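An afternoon with the robots at Trelton

Dec 11, 2018

I have wanted to get inside the Trelton building for ages (I cycle past it twice a day and the blinds are always down), so when a spare place came up on their open day I more or less ran there. Forty of us had signed up, split into groups, and mine got the late slot with a very patient engineer called Satish Chauhan.

First stop was the bit everyone photographs, the big sorting line in the main hall. Trays come down a belt, an arm dips in, picks out a part and drops it in the right bin. It is fast and it is loud and I could have watched it all day. The screen over the belt said 896 picks since the morning, and a little boy at the front kept reading the new total out to his dad every time it changed. They call this one Cander. I asked why and got a shrug and a grin.

Then up the back stairs, past a very good biscuit table, to the part I liked best.

The household room

Upstairs they work on the things most of us do half asleep. Laundry, washing up, getting ready in the morning. The project is called Sostik and it has been going since September, with 4 people on it, and you can tell they like each other because they all talk at once.

Satish's point, which I keep chewing over, is that a factory is the easy place for a robot. Everything arrives the same way up and nobody moves the furniture. A bathroom is full of small, squashy, slippery things. Take a tube of toothpaste: it's a different shape each time you use it. Squeeze it too hard and it goes everywhere, hold it too gently and it slides out of your fingers. I have been brushing my teeth for decades and never once thought of it as a grip problem!

There was a whole washstand set up for it, white marble pattern, basin and all, with a green toothbrush waiting in a pink mug. The arms are thinner than I'd expected, silver with black bands, and the cables loop about all over the place. I found that oddly cheering. My own desk looks much the same underneath.

I asked what the hardest part was, expecting something about cameras or clever software. He said the cap. Small, round, easy to drop, and it rolls. He'd tried 21 different finger pads so far and his favourite was the cheapest of the lot, a bit of rubber from a shop called Thongsuk round the corner. I wrote that down straight away.
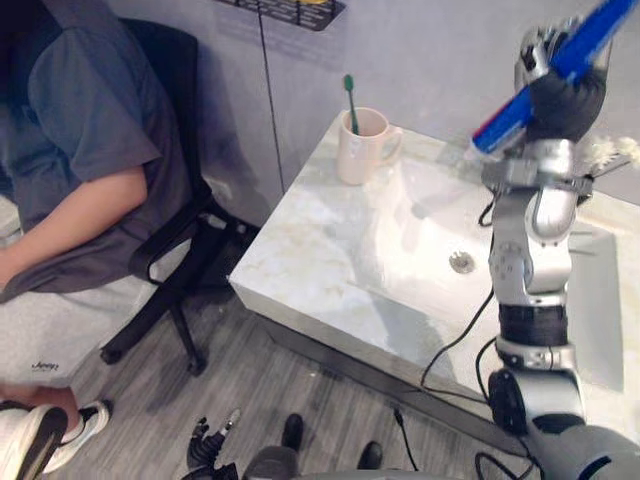 Things I asked on the way out

Could I have one at home? No, and he laughed, kindly. He reckons it'll be years before anything like Sostik is out of the lab, and the first ones would more likely go to care homes or hospitals.

Does it get bored? (Not mine, the little boy's.) Satish said no, but he does.

Will they do it again? Yes, probably next autumn, and you need to put your name down early. The list is on a clipboard at the front desk, they don't do it online. Wear a jumper, the main hall is freezing, and go upstairs first if they let you choose.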